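Summer Reading Event and Paperback Giveaway
Jun 23, 2023

Farner Press has confirmed that its summer reading event is now open to all readers in the United States and Canada. My two novels, Metness and The Salt Ledger, are included in the discounted list for the duration of the event. Both are offered in print and e-book editions. 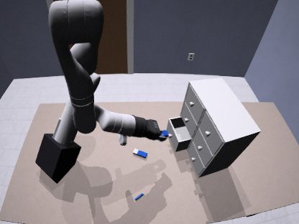 Readers who subscribe to the Farner newsletter before the close of the event will be entered in a drawing for 8 signed paperbacks. One entry is permitted per household. Existing subscribers are entered automatically and need not register again. Winners will be notified by e-mail, and their names will not be published without consent.

I am also pleased to report that the third manuscript, Polis, has been delivered to the publisher. It stands at 600 pages in typescript and will be shortened during editing. A short story set in the same city, "Politis," will be sent to subscribers free of charge. 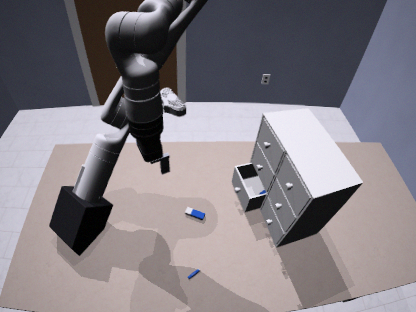
Revision of Polis will occupy the remainder of the season. The first pass concerns structure, and chapters may be moved or removed entirely. I make these changes by hand on the printed pages, and a small blue-and-white block like the one lying between the robot arm and the chest of drawers, shaped as it is like an eraser, is a fair emblem of the work. Posts will be less frequent during this period. Correspondence regarding review copies should be addressed to Farner Press directly.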